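About us

Hi, and thanks for clicking through. I run Porkska, a very small outfit in Mundwood that teaches machines to handle paper. Tickets, claim slips, index cards, the little stubs you get at a coat check. If it's thin, flat and annoying to pick up, I've probably spent a month on it.

Most company pages start with a big win. Ours starts with a fault, so I'll tell you about that.

Our first customer was Niseck, a records storage place across town. They wanted a sorting arm that could take paper slips off a desk and file them by number. We built one, named it Jin, and it did great in the shop. I was so proud of it! We put it in at Niseck in August and for a while everybody was happy. Then I got a call a little after 4 in the afternoon. Jin had been picking up two slips at once and filing them as one, and it had been doing that since lunch. Out of 1,815 slips, 383 were in the wrong place. No alarm, no error light, nothing in the log except a long row of cheerful "OK" lines.

Worse (and this is the part I still think about), when one of the clerks reached in to pull a stuck slip, the arm kept going. It bumped her knuckles. She was fine and very nice about it, much nicer than I would have been. But it should have stopped the moment a hand came near, and it didn't, and that was on me. I had set the guard zone for the demo desk in our shop and never changed it for theirs.

We pulled Jin out that same evening and drove it home in the back of my car. 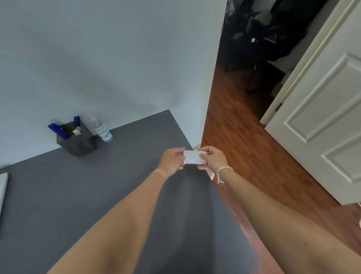

So what went wrong with the slips? Two things. The arm only checked that it was holding something, and two slips stuck together feel an awful lot like one slip. And I had taught it the motions myself by writing out positions, from my head, like a recipe. I had never really watched how people do it. People are so good at this! They slide a thumb, they flex the card a little, they can feel when there's a second one hiding underneath. None of that was in my code.

Now every job starts with hands. We sit down at a plain desk with ordinary desk stuff on it, pens and a notebook and whatever else, and record a person doing the task from their own point of view. Then we do it again, 44 times for each kind of slip, with the slips in different spots. That's what the arm learns from.

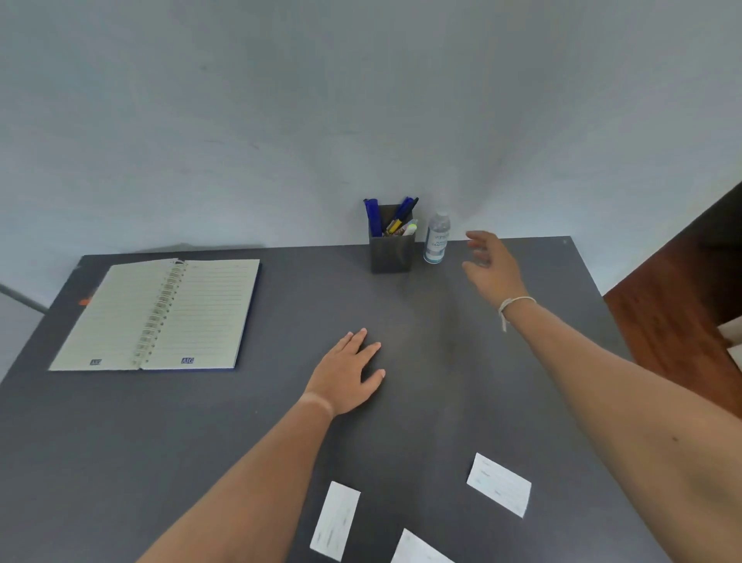 The other changes were less fun and took longer. Jin now weighs every pick, and if the weight is off it puts the paper down and asks for help. The guard zone gets measured on site, on the customer's real desk, and two of us have to sign off before the power goes on. If a hand comes inside 30 inches, the arm freezes and stays frozen until somebody presses the green button. Customers do grumble about the button sometimes. It's staying.

Niseck took us back, by the way, after almost a year. We re-sorted their misfiled slips by hand, no charge, at a folding table in their break room with some truly terrible coffee.

We're still small and we still break things, mostly in our own shop. When something does go wrong at a customer's place, we write it up in plain words and send it to every other customer too, the same week. If you'd like to read the old reports before you hire us, just ask and I'll send you the whole stack, starting with the one about the knuckles.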